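Keeping Smoky Air Out of the House
Household notes by Zineb Filali
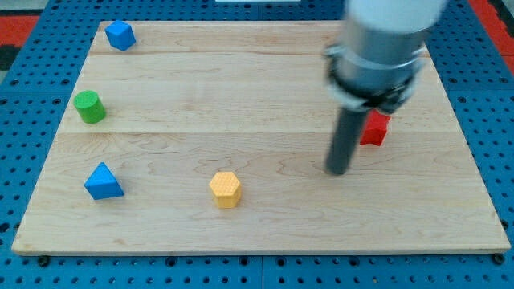
A pale wooden board with colored blocks on it.

Every April the city of Branley sends a leaflet advising us to "limit exposure to poor air." The leaflet arrives with a strong smell of ink. I read it on the porch.

We live close enough to the ring road to tell diesel from gasoline with our eyes shut, so over the years I have collected a few habits. None of them cost much, except the one that did.

Windows. Open them when traffic is thin. On our street that means before 6 in the morning or after the late bus. Ten minutes with windows open on opposite sides of the house does more than an hour with one of them cracked. If the monitoring station is reading 129 or worse, leave them shut and live with last night's onions.

Drafts. Hold a strip of tissue near the frame of a closed window on a windy day. If it flutters, you need weatherstripping. My neighbor Hatem Radwan did his whole front room for less than the price of a takeout dinner and has mentioned it twice a week ever since.

The fan filter. Tape a 20-inch furnace filter to the back of a box fan, arrow pointing toward the fan. It is ugly and it rattles. I also own a Pekora purifier, which is handsome and whispers, and whose replacement cartridges are priced like perfume. Guess which one runs all day.

Frying. Turn the range hood on before the pan goes on the heat, and use the back burners. If your hood only blows air back into the kitchen, open a window too, smog permitting.

Dust. Damp cloth, top shelf first, floor last. A feather duster just gives the dust an outing.

Candles. I know. I like them too. Trim the wicks short and skip them on bad days.

Shoes. Off at the door. Put down a tray and a chair, or your guests will hop.

Filters get changed every 60 days here, sooner in fire season. I write the date on the cardboard edge in marker. The last one came out the color of a wet sidewalk.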